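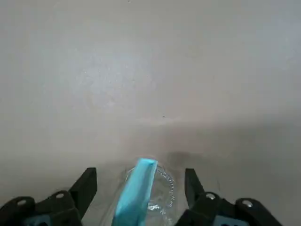
Is it worth repairing a ten-year-old washing machine?

It depends on what has gone and what the part costs, and in my case it was worth it.

The machine is a Sanoten front loader, bought when we moved to Lallville. It has done four or five loads a week ever since and had never been repaired before this spring. In April it began to make a low rumble on the spin, which I ignored. By May the rumble had become a roar and I could hear it from the garden with the back door shut.

I did what most people do and looked it up. A roar on the spin usually means the drum bearings. You can check by opening the door, putting a hand inside at the top of the drum and lifting. If there is play, the bearings are probably on their way out. Mine moved a little. I then turned the drum by hand and it made a gritty sound, so that was that, or so I thought.

The trouble with bearings on this model is that the outer tub is sealed. You can't split it to get at them, so you have to buy a whole tub with the drum already in it. The price I was given over the phone for that, with fitting, was not far off a new machine. I came close to ordering one that evening.

What stopped me was the delivery date, three weeks off for the one I wanted. With a household that plays football in all weathers, three weeks is a long time. So I rang Benjelloun, the repair shop behind the station, and asked if they would have a look. They charge 46 for a visit and take it off the bill if you go ahead with the work.

The engineer came at half past eight in the morning, which suited me. He ran a spin with the machine empty, listened to it, then pulled it out and took the back off. The bearings were worn, he said, but not badly, and they were not what was making most of the noise. One of the two dampers under the tub had come away from its mounting and the tub was knocking against the casing. The drive belt was also frayed along one edge.

He didn't have the dampers in the van. They are a Vumel part, number 2720, and they come as a pair. He ordered them and said five days. It took six, and he rang to tell me, so I have no complaint there. The belt he changed on the spot.

Fitting the dampers took him less than an hour. Both were replaced, even though only one had failed. He also levelled the machine, which had been leaning back slightly. I had put a spirit level on it when it was new and not since.

It is quieter now than it has been for a couple of years. There is still a faint hum at top speed, and that will be the bearings. He reckoned I might get another two years out of them if I stopped overloading it and kept heavy washes to the middle spin speed. I have done the second of those. The first is harder to police in this house.

The full bill, parts and labour and the visit, came to less than a third of the price of the new machine. If it had been the tub, I would have let it go.

A few things I would do differently. I would have rung when the rumble started, as a loose damper does more damage the longer it is left. I would have looked underneath with a torch before deciding it was the bearings. And I would have had the model number written down. It is on a sticker inside the door rim — you need to crouch to read it — and both places I rang asked for it before anything else.

The tumble dryer is the same age and has started to squeak. I have written its model number on the inside of the cupboard door and will ring Benjelloun after the holidays.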